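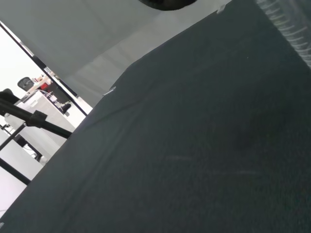
OFFICE NOTES

The gray cloth gets a second term

24th July

The dark gray cloth has now been in the office since February, when it was brought in for one afternoon. It has outlasted two kettles and the plan to repaint the hallway, and it has picked up a few pale streaks across the middle along the way. We have tried the lint roller. We have tried the other lint roller, the expensive one, which took off the same amount of fluff and then stuck to itself.

For anyone who works upstairs at Finside and has only heard about it: charcoal, slightly fuzzy, good for putting things down on without the clatter. It shows every bit of dust that has ever lived. Whoever chose the color must have pictured a building with no people in it, or at least none who eat crackers.

A replacement was discussed. The supplier we use for soft goods, Flostance, offered the same cloth in a shade called Ham, and we asked for a swatch mainly to find out whether it was pink. It was very pink. It went around the desks for a week, collected opinions that can't be printed in a newsletter, and is now under the leg of the wobbly table by the printer, where it is doing excellent work.

So the gray stays, and it gets a wash. Please clear your things off it by the end of the month. Cold water, no softener, and it dries flat over the railing on the back stairs, so expect to squeeze past it for a day. Take the small clips or tags off the edge first and put them in a cup. Last time they went through the machine and the machine had to be spoken to by a professional.

While we're at it, the cables. The light-colored ones draped by the white cabinet have been there long enough that people have started walking around them out of respect. If you know what one of them is for, tie a label on it. If you don't know, please don't unplug it to find out. The Drillix team did this in the spring and we all learned together which one was the phones.

Cables with no label by the time the cloth is dry go into the box in room 8, along with the ones from the previous tidy-up and the ones from the tidy-up before that. The box is full. A second box has been requested on form 2811, and form 2811 has been returned to us because the request should have been made on form 3549.

The chair with the mesh headrest is still not up for grabs. Three of you have asked. One of you asked twice, in different handwriting.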